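3.2 Why we ended up asking people about their floors

When Thodoris Petridis and I started on the Senstead survey, I figured we'd be writing about windows. Everybody complains about windows. We sent 2,038 questionnaires to people who work in shared offices in and near Memthorpe, got 1,638 back, and the thing they wanted to talk about most was footsteps. I spent a whole Wednesday reading the comments out loud to Thodoris, who got pretty tired of the word "clomping."

So I went back and split the answers by floor covering. Our form only had three boxes (carpet, hard floor, a bit of both), and I wish we'd had a fourth for rugs, because 125 people wrote "rug" in the margin and we had to sort those by hand. I put them under "a bit of both." Thodoris would have left them out, and I can see his point – a rug under one desk doesn't do much for the hallway.

People on carpet were less bothered by footsteps, as you'd guess. What I didn't guess is that they were more bothered by voices. My hunch is that once the heels and chair legs quiet down, you start hearing every word of your neighbor's phone call. We can't prove it with a questionnaire, and I'd love for somebody with a sound meter to try.

We also asked about color, mostly to be nice to the folks at Nimberg who helped us with the mailing. Light gray came up over and over, and so did the word "fine" (as in "it's fine, I guess"). A few people told us gray carpet made a room feel quieter before anyone had even walked across it. I don't know what to do with that yet, but I've kept it in the coding sheet as its own category. Carpet of the light gray, finely woven sort is shown in Figure 2.

One caution before the next section. Our answers lean heavily toward people who sit near a door or a hallway, and they hear more feet than anyone else. Weighting for seat position pulled the gap down a little and left the order of complaints the same.
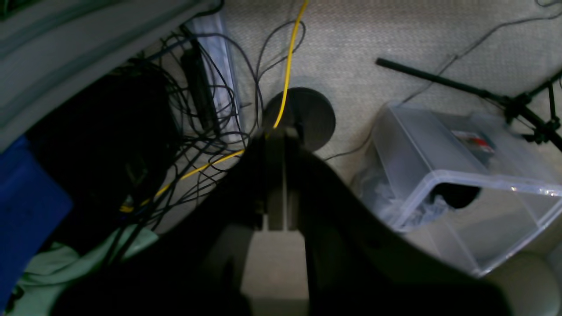 Memthorpe, May – Figure 2. Light gray carpet with a fine woven texture, with a round black disc lying on it. L. Uniyal.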